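Dradaneck Home Notes
Search this site Search Go
Print this page | E-mail to a friend
Shares 70 | Comments 2

The spare bedroom safety walk-through, with comments

I love this job. I do it every June before the summer visitors turn up, and it takes 15 minutes if I don't stop to rearrange the books (I always stop to rearrange the books). My list started as one page taped inside a closet door in our old place on Zurcombe Lane, and it has grown a bit every year since. Use it for a guest room, a kid's room, a rental, whatever you've got! Mark each line OK, FIX or ASK, and write your comments while you're still standing in the room.

1. Smoke alarm present and sounds when tested
Marked: OK
Comment: Hold the button until it goes off properly, a chirp doesn't count. Ours is past the middle of its life, so I wrote the replacement year on a piece of tape and stuck it to the side. Best thing I did all day.

2. Window opens fully from the inside, no tools, no key
Marked: FIX
Comment: Painted shut on the left! I ran a putty knife along the seam and it came free, but the latch is still stiff. Candle wax next, then oil if that fails.

3. Clear path from bed to door, in the dark
Marked: OK
Comment: Really do it in the dark. I walked it twice, once in socks, and found the corner of the bed frame with my shin. Added a night light on the hall side.

4. Blind cords tied up or cordless
Marked: FIX
Comment: One cord still hangs in a loop. Cleat ordered. If small children sleep in the room, this goes to the top of your list and you do it before anything else.

5. Outlets and plugs
Marked: FIX
Comment: Feel the cover plates for warmth, look for brown marks, push a plug in and see if it sags. The one behind the headboard sags. It's off at the breaker until the electrician comes. No extension cords under the rug, please, ever.

6. Heater clearance
Marked: OK
Comment: Three feet from bedding and curtains. I cut a piece of string to length and keep it in the drawer with the list, so much quicker than hunting for a tape measure.

7. Bed frame and slats
Marked: OK
Comment: Kneel on each corner and rock. The bolts took half a turn each. I use the little Aubert hex key, the one with the bent handle, and I will be sad when it finally breaks.
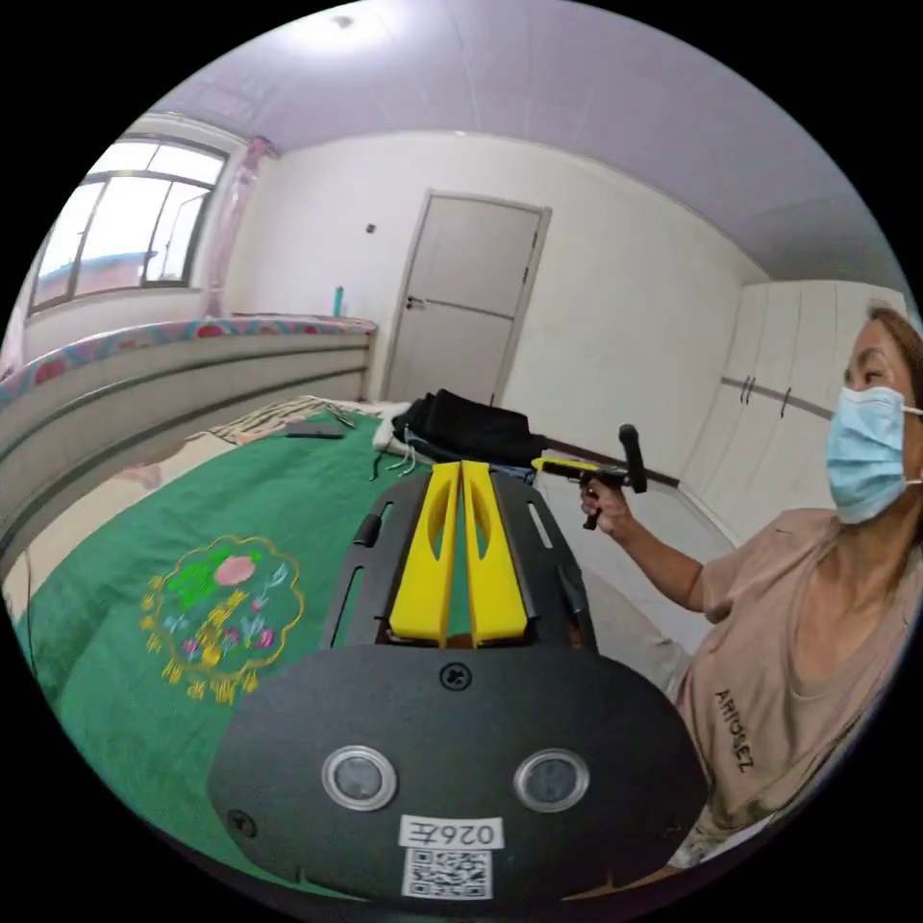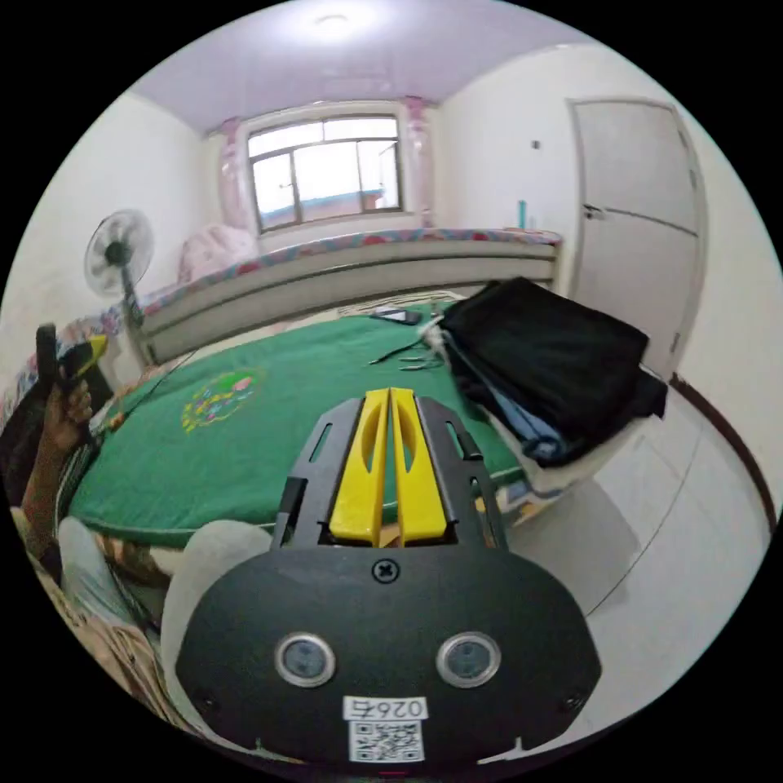 8. Tall furniture fixed to the wall
Marked: ASK
Comment: The bookcase is strapped and solid. The wardrobe stands on a hard floor that sits a little high under the back edge, so it tips forward a hair, and I can't find a stud where I want one. Any ideas are very welcome!

Comments (2)

Rosine Bailly
On number 8, please don't settle for a plastic anchor in drywall. I had the same wardrobe problem and screwed a board across two studs first, painted it the wall color, then fixed the straps to the board. Shim the front feet as well so it leans back a touch. The whole thing cost me 20 dollars, and it hasn't budged with two boys pulling the doors open. I'd also move number 4 up the list for everyone, kids or no kids. Visitors bring grandchildren without telling you.

Ottmar Stöcker
A board across the studs, of course! Thank you, Rosine, I'm doing that this weekend, and the cords are now number 1 on my copy. I have half a tin of the wall color left over from the Rendance Street house, so it may even match. Wardrobe stays marked ASK until the straps are on and I've given the doors a good hard pull.

Print this page | E-mail to a friend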